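Cluston Home and Garden Forum > Kitchen > Pantry and storage

Thread: Flour in the freezer or on the shelf?

irja_r
I bake bread twice a week and buy flour in the big paper sacks because the price per pound is so much better. Last month I opened the whole wheat and it smelled like old crayons. The white flour from the same order was fine. I threw out what was left. Should I be freezing it? My freezer is small and my husband already complains about the soup.

kadir_y
Whole wheat has the germ in it and the germ has oil. The oil goes rancid. White flour keeps much longer on a shelf. Freeze the whole wheat, leave the white alone.

AHollis
I disagree that white flour can just be left alone. I did that for years and then got pantry moths. It took me all of January to get rid of them, and they had been into the rice, the oats and the birdseed. Now every bag gets 3 days in the freezer when it comes home, then goes into a bin with a tight lid.

kadir_y
That's a bug problem, not a keeping problem. A tight bin does most of the work.

AHollis
A tight bin keeps the eggs in too if they came with the bag.

Bianca Filip
What size bins are people using? I have the square Hanell ones and they hold less than I expected. A bag of bread flour goes in but I end up with a cup or so left in the paper, rolled down with a clip on it.

irja_r
I was going to ask the same thing. Mine are round and waste a lot of shelf. I would like something I can get a measuring cup into without scraping my knuckles.

Ívar K
I use food buckets with screw-on lids, one for rye and one for white. They are ugly but they seal. For the whole wheat I bag it in small amounts and freeze those flat, so they take up less room than you would think. My freezer is not big either.

I also label everything with the date I filled it. Tape and a marker are enough. My rye sat for 90 days once and was still good, but it was in the basement where it stays cool.
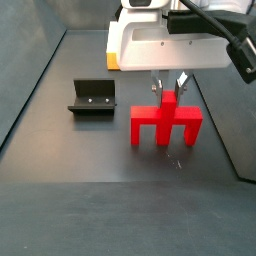 Red plastic piece between two metal fingers. Posted by Ívar K

Back to the flour – if you freeze it, let the bag come up to room temperature before you open it. If you open it cold, the damp air gets in and you get clumps. I take mine out the night before.

Bianca Filip
I never wait and I have never had clumps. I scoop it straight out and put the bag back. The dough is a little slower and that is all.

AHollis
Depends on your kitchen. Mine is humid most of the year and I get clumps if I rush it.

kadir_y
Has anyone tried buying the grain and milling it? Whole berries keep far longer than flour. I priced a Nasr mill and it was $364, which I can't justify for one loaf a week.

Ívar K
A friend mills his own. Good bread, but the mill is loud and he does it in the garage.

irja_r
No mill for me. I think I'll buy the whole wheat in smaller bags and freeze 2 at a time, and keep the big sack for white only. Still not sure about freezing the white first.

AHollis
Do it. Three days and you can forget about it.

kadir_y
I still say skip it and buy a better bin.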